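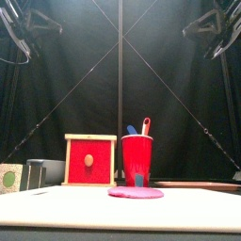
Souad El Idrissi wrote to us that her drawers stick every year when the damp comes, and she asked if she must sand them. My answer is, please wait with the sanding. Wood takes water from the air and later gives it back. If you sand in March, the drawer can be too loose in summer. First rub a plain candle on the runners, two or three times. In the Dadbridge workshop we did this with an old chest and it has moved well for more than 50 weeks. The next repair evening is 24th June, please bring only one piece each.

Contact: Dadbridge Repair Newsletter | © Dadbridge | Back to top

Comments

Kumik: Does soap work also?
Arroyo: Dry soap yes, but it smells in the linen.
Souad El Idrissi: Thank you, I did the candle, two drawers are better already.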